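Nellivik lip tint - where we are, January

Abla, quick one before the 4:00 call. Shade trial is done. 300 testers, 988 samples sent out, the rest still at Chidiac. Berry and the soft brown came out on top, coral did badly, too orange on most people. Chiến Hoàng wants to drop it. I agree.

Budget fine so far. Packaging quote from Olon came in higher then we hoped, still talking.

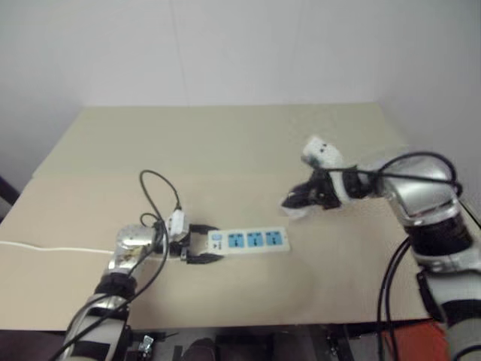 Cleanser next. Second batch from Sarnness smells better but leaves skin tight, so they're redoing it with less foam. Need your ok on 400 more minis by end of month. Waiting list is at 1648, mostly from the newsletter.

Still open - label wording, and who pays for teh returns.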